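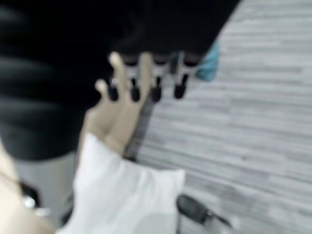
Close-up, black with four small rounded tips

Search this site Go

About Bestgate Football Club

We started out with 15 players and 2 goals that didn't match, on the field behind Tagle Road, and we've been happily growing ever since! These days Bestgate runs teams for children, grown-ups and our walking football crowd (the loudest of the lot, bless them), and there are 60 of us at training most weeks in November, rain or no rain. Our Neltemow Cup run still gets talked about, and Sodudura has printed our shirts from the start. Come along and say hello, boots optional.

Last updated: 20th June

Contact us | © Bestgate Football Club | Back to top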